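Ayuda vecinal Jimari > Casa y trastos > Cables y enchufes

¿Cómo guardáis los cables para que no se enreden ni se estropeen?

Violeta Urrutia
20 de agosto

Me acabo de mudar y he descubierto que poseo una caja entera de cables. No sé de qué son la mitad. Los tenía enrollados alrededor de la mano y apretados con un nudo, como me enseñó mi padre, y ahora dos cargadores solo funcionan si los sujeto con cara de concentración. ¿Hay alguna forma de guardarlos que no los mate? ¿Y cómo los identificáis? No quiero gastarme un dineral en organizadores, que ya me clavaron 173 euros por la furgoneta.

Rashti

Lo del nudo, olvídalo. Y lo de dar vueltas alrededor del codo, también, aunque lo haga toda España. Cada vuelta mete una torsión en el cable y, cuando tiras, se queda ahí dentro, haciendo rizos.

Yo lo hago así:

1. Estira el cable entero en el suelo o en una mesa y deja que se destuerza solo. Si tiene memoria de años de nudo, dale una noche colgado de una puerta.

2. Coge un extremo con una mano y ve formando lazos amplios con la otra, una vuelta por encima y la siguiente por debajo. Al principio parece que estás haciendo un truco de magia malo. A la quinta vez sale sin mirar. 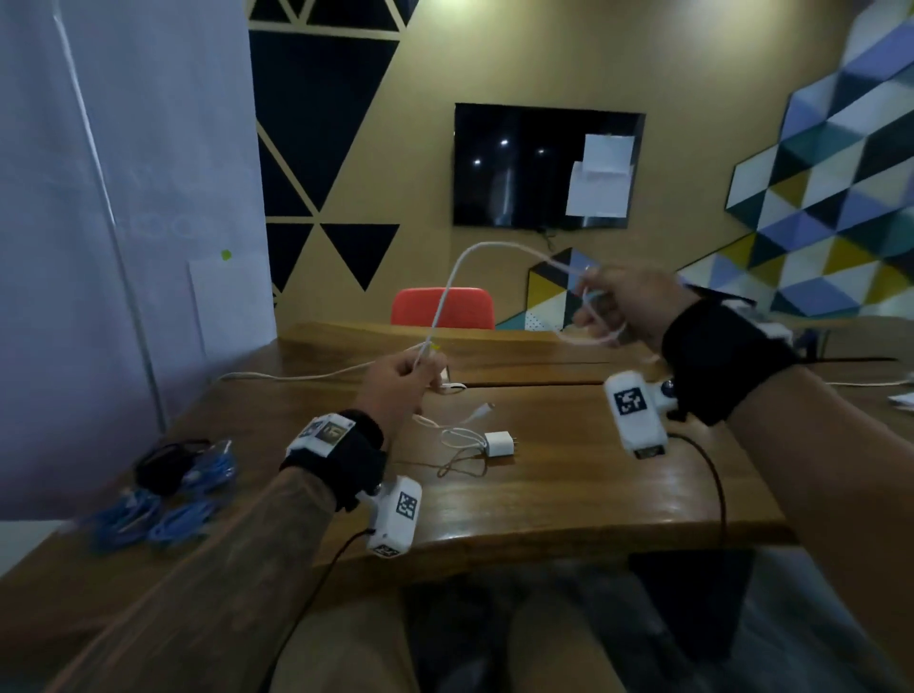
3. Cierra el rollo con velcro, flojo. Las bridas de plástico son para quien no piensa volver a usar el cable en esta vida.

4. Etiqueta cerca de la clavija, con cinta de carrocero doblada como una banderita. Pon el aparato, no el tipo de conector: "impresora" te sirve, "negro largo" no tanto.

Los cargadores que fallan según la postura, al punto limpio. Suele estar partido el hilo justo donde sale del conector y se calienta. La cinta aislante ahí es maquillaje.

Flalum

Yo los meto todos en un cajón y lo cierro rápido. Llevo así desde marzo y sin quejas.

Hiradum

De acuerdo con Rashti, salvo en lo de la cinta de carrocero: a mí se me cae con el calor. Uso rotulador permanente sobre los cierres del pan de molde, que además son gratis – bueno, hay que comprar el pan.

Añado una cosa: los alargadores gordos no se dejan hacer lazos pequeños, ni falta que hace. Rollo grande y a un gancho de pared. Y con los cables sin dueño, ponles fecha. Si en un año no has echado de menos ninguno, fuera. El mío de euroconector sigue en la caja, pero eso es un asunto sentimental.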